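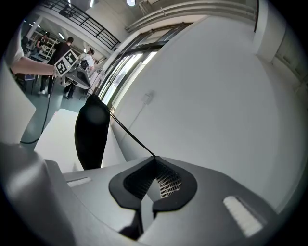
Cables and grippers, Fagerlund.

Home News Interviews Archive Contact

3 min read

Eilif Öberg tests closures for Wullgate, and drawstring pouches take up most of the working day. The current subject is the Fonder, a small black fabric bag with a cord on each side.

"A double drawstring closes evenly only if both sides are pulled at the same rate," Öberg says. "Pull one first and the gathers bunch at that end."
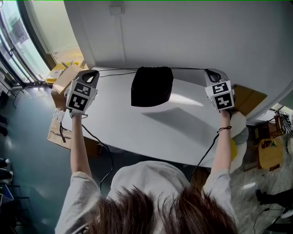 A black pouch with its drawstrings drawn out to both sides.

The ruffle above the channel is 15 millimeters deep. Öberg wanted 19, but the extra fabric folded into the opening. Cord friction matters more than cord strength - a slick cord slips back, a rough one wears the channel.

"We specify 2000 cycles. In March a batch failed at the side seam, well short of that. The stitch was too long."

Black fabric is harder to inspect, and Öberg checks the seams by touch. The next version gets a wider channel and the same cord.

Comments (3)

flonine54: What cord diameter?

R. T.: Mine always bunches on the left. Now I know why.

sewing_box: Shorter stitch, yes, but use a finer needle too.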